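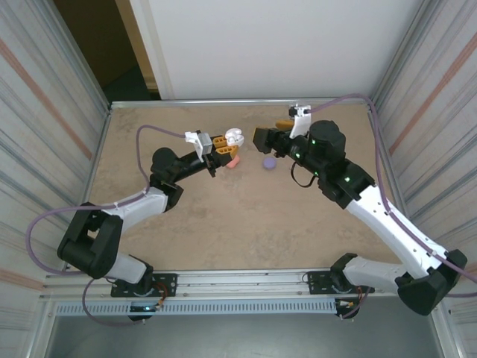
## Menero bench vise, 5-inch, swivel base

I bought the Menero to replace a Petersen vise with a worn nut. It has been bolted to the bench since April and gets used most evenings for filing, drilling and light bending.

The body is cast iron, weighs 50 pounds and comes packed in grease. Plan on half an hour with rags and mineral spirits. The paint underneath is thin and chipped around the bolt holes during mounting.

**Jaws.** Maximum opening is just over 5 inches. With the jaws closed on a strip of paper, the grip is even across the full width. The replaceable faces are serrated and will mark aluminum and brass, so I run Flustura magnetic soft pads over them. The pads stay put when work is loaded from above but creep sideways under heavy filing.

**Screw.** Acme thread, smooth, with nearly a quarter turn of backlash. The Petersen was tighter when new. A light coat of grease every couple of months is enough.

**Swivel base.** The weak part. Two lock bolts hold it, and under a hard pull on a long wrench the base slips a few degrees - more if the bolts are dirty. I added a third bolt through the spare boss and the slip stopped.

**Mounting.** The bolt pattern is metric and does not match the Petersen holes. Hardware is not included.

Price was $322 from Nirnetti, shipping extra. The fixed-base version costs less and avoids the slipping problem. I would order that one for a bench with access from both sides.

Rating: 3 out of 5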